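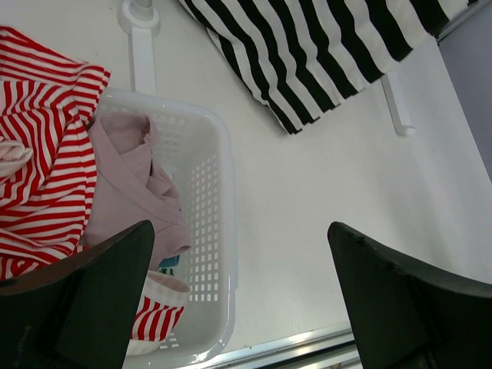
## Re: [veron-data] hanging task: reset rules, labels, and what counts as an episode

> Morena Mancuso wrote, Sunday:
>
> I have been through the first batch of hanging episodes from the Prillach cell and before we train on them I would like three things settled on the list.
>
> First, the start states. In some episodes the rack is bare, in others there are already garments on the rod. The protocol draft says "rack clear at start." Which one is right?
>
> Second, the end of an episode. Some operators stop when the hook is over the rod, some when both arms are back at the rest pose. The policy will learn whichever one we give it more of.
>
> Third, failed grasps. Are we dropping them or keeping them? The Furnix set dropped them and I am not sure that was a good idea.

Taking these in order, with the changes I intend to make to the protocol text. If there are objections, please raise them before the next recording block in June.

### Start states

The draft is wrong and the recordings are right. "Rack clear at start" was copied over from the single-garment protocol and should have been removed. An episode in the current task covers one garment, and the rack is cleared only at the end of a block. Garments stay on the rod between episodes, so the free length of rod gets shorter as the block goes on.

This matters for the second half of the task. Placing a hanger on an open rod is easy. Placing it next to cloth that is already there requires the arm to come in from the free side and let go without pushing the neighbor along. If we reset to a bare rod every time, the second case never appears in the data.

The start state is therefore defined as follows:

- basket at the left of the work surface, inside the reach of the left arm
- garments in the basket unfolded, in whatever position they landed
- any number of garments already on the rod, all on the side nearer the basket
- spare hangers on the other half of the rod, not sorted by color
- both arms at rest pose, both grippers open

Do not straighten the spare hangers between episodes. They catch on each other and the operator has to deal with it, and I want that recorded. The one exception is a hanger that has dropped to the table, which goes back on the rod before the next start.

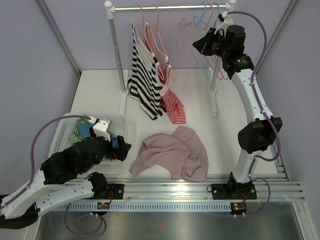 A garment that has been taken out of the basket and laid on the table is a mid-episode state and gets its own segment label, `spread`. It begins when the cloth first touches the table and ends when a hanger enters the neck opening. Several operators skip this segment and try to thread the hanger with the cloth held in the air. Both are allowed. Do not switch methods partway through a garment to save a bad attempt. Stop, mark the episode, and start the next one from the table.

### Segment labels

The full set, for the record:

1. `pick`: first contact with cloth in the basket, until the cloth is clear of the rim
2. `spread`: as above, optional
3. `fetch`: hanger off the rod and moved to the garment
4. `thread`: hanger into the neck opening, until both shoulders are supported
5. `hang`: hook to rod, until release
6. `retreat`: release, until both arms are at rest pose

That makes 6, with `spread` allowed to be missing. The labeling tool will reject any other omission. If `fetch` comes before `pick`, leave the order as it happened. The exporter sorts by timestamp and does not care.

### End of episode

The episode ends at the end of `retreat`. The early stops Morena found are mine as much as anyone's; the foot pedal was set up to stop on release during testing and was left that way. Episodes that end on release are still usable for everything up to `hang`. I have tagged them `no_retreat` and they should be left out when training the termination head.

Retreat is short but it is where a lot of damage is done. The gripper is level with the clothes when it lets go, and the camera bracket sits above it near the rod. A hurried pull-back drags a hanger or a hem. Operators should open fully, back away along the rod toward the free side, and only then lower the arm.
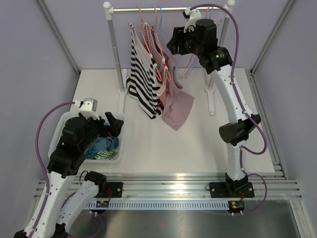 Target for each block is 15 completed episodes per operator, after which the operator changes. We tried longer blocks with the Hendriks crew and the `thread` segment got faster while the retreat got sloppier. The mean episode length looked better and the data was worse.

### Failed grasps

Keep them, with conditions. A missed or slipped grasp followed by a successful regrasp stays in the episode and is not edited. The label `retry` goes on the segment, once for each attempt. These are the only examples we have of recovery and the Furnix policy plainly lacked them: after a miss it would go on with the rest of the motion holding nothing.

The conditions:

- No more than 2 retries in one segment. On the next miss, the episode is ended and marked `fail`.
- A `fail` episode is uploaded like any other. It goes into a separate split and is used for the success classifier.
- Contact between the arms, or between an arm and a rack upright, ends the episode at once. Mark it `contact`. These are not used for training at all.
- Staged failures are not wanted. If an operator misses on purpose to give us a retry, it shows in the gripper current and I will ask for it to be redone.

Two points about the wrist views. Much of the useful information in `thread` is there and nowhere else, with the arms hiding a good part of the basket and the rack from the fixed camera. An episode with a dropped wrist stream is therefore unusable even when the fixed view is complete. Check both wrist streams for frame count before you leave the cell. The script is `check_streams.py` and it takes the block folder as its only argument.

Hanger grasps need a separate remark. The plastic is thin and the fingers can close on it well off center, and the hanger then turns in the grip when the load of the cloth comes on. Closing on the hanger and a fold of cloth together is not a failed grasp as long as the garment stays put through release. Label it `mixed_grasp`. I would like to know how many of these we have before deciding anything. 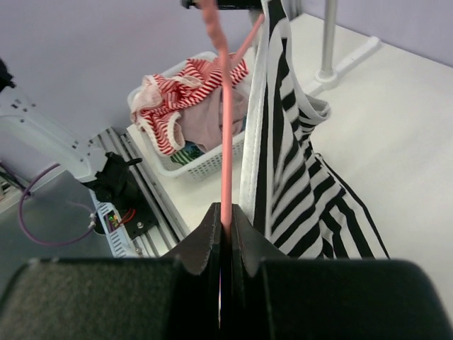
Morena Mancuso has since asked whether `mixed_grasp` should be split by arm, given that the left arm mostly handles cloth and the right arm mostly handles the rod. She would also prefer that the label go on the frame range instead of the whole segment, so that it can be masked out during training without losing the rest of `thread`.

I agree on the frame range. It costs the labelers a second key press and the tool already supports it. On splitting by arm I would wait. The arm can be recovered later from the gripper signals, and every extra label so far has come with its own disagreement between labelers.

Open items:

- protocol text updated with the start state and end of episode (me)
- pedal setting on the Prillach cell changed to manual stop (done)
- relabel pass over the first batch for `retry` and `mixed_grasp` (not assigned, please reply on the list if you can take part of it)
- decision on whether `no_retreat` episodes count toward the block target. My view is that they do not.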